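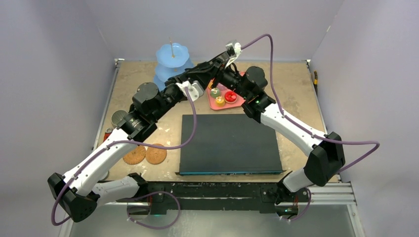 Joining the October march: your questions

Shared 147 times | 8 comments

Who is organising it?
Plamard Women's Network, with help from the tenants' group on the Kotura estate. We are not part of any national organisation and take no money from a political party.

What are you asking for?
We want the council to reverse its cut to the night bus and reopen the Stirkex Road advice centre, which 288 women used last year.

Where do we meet?
Outside the library at 10.30. The walk to the town hall takes 45 minutes at an easy pace. There are no steps on the route.

Can men come?
Yes. Children too.

Who chooses the speakers?
Our members vote on the list. Anyone who speaks has to agree to our statement against racism, antisemitism and all religious hatred. We have turned people down over this and will do so again.

Can I bring a party banner?
Please leave them at home. Union and community banners are fine.

Do you have permission?
The police and the council have both been told - the route was agreed on 4/10/23.

Is there anything afterwards?
Tea at the Perić Hall until 4pm.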